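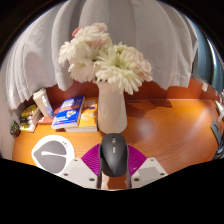
Findico

So you've finally got the curtains down and through the wash, and now you have a big heap of damp white fabric on the floor and no idea how it ever hung so nicely. I've been there more times than I'd like to admit! White curtains are my favorite thing in any room with a desk in it, because the light comes through soft and you don't get that awful glare on your papers. But they do pick up dust, and once they go gray they make the whole room look tired.

I wash mine every July, when they dry fast. Take out every hook first (check the corners of the hem too, mine had a safety pin in there for two years) and shake the fabric outside before it goes anywhere near water. Cool wash, gentle cycle, half the soap you think you need. I set the spin low and skip the dryer completely. If your care tag says something different, go with the tag.

Then – and this is the bit that saves all the ironing – hang them back on the rod while they're still a little damp. The weight of the fabric pulls most of the creases out. Run your hands down each fold from top to bottom so the pleats fall where you want them, then leave the window open a crack and keep everyone away until they're dry. Put an old towel along the sill or over the back of the desk if the hem comes near it. I didn't do that the first year and ended up with a pale water mark on the wood that took me a whole weekend to get rid of.

Speaking of flowers, which I wasn't, but I always end up buying some once the curtains are clean! Big fluffy white ones look lovely against white fabric, especially with a bit of pink mixed in. For cut flowers I trim the stems at a slant, pull off any leaves that would sit under the water, and change the water every second day. Keep them away from the fruit bowl and out of direct sun. If one bloom goes brown, pull it out right away and the others will last you a few more days.
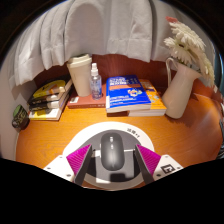 Desk and Tabletop Care

Glossy wood shows everything. Fingerprints, cup rings, that weird sticky patch where you had your toast. My rule is a dry microfiber cloth first, to get the grit off, and only then a damp one with a single drop of dish soap. Wring it out until it hardly feels wet. Go with the grain and dry it right after.

A mat under your mouse helps a lot with the dull spot you get from rubbing the same place all day. Lift it once a week and wipe underneath, because crumbs get in there and act just like sandpaper. For the mouse itself I use a barely damp cloth (unplug it or switch it off first) and a wooden toothpick along the seams. You would not believe what comes out of a scroll wheel.

For small scratches I've had good luck with a wax stick in a matching color, rubbed in and buffed with an old sock. Try it on the back edge first! Deep ones I leave alone, or I put a plant on them.

Next time I'll get to window tracks, which are a whole other mess. Bring an old toothbrush.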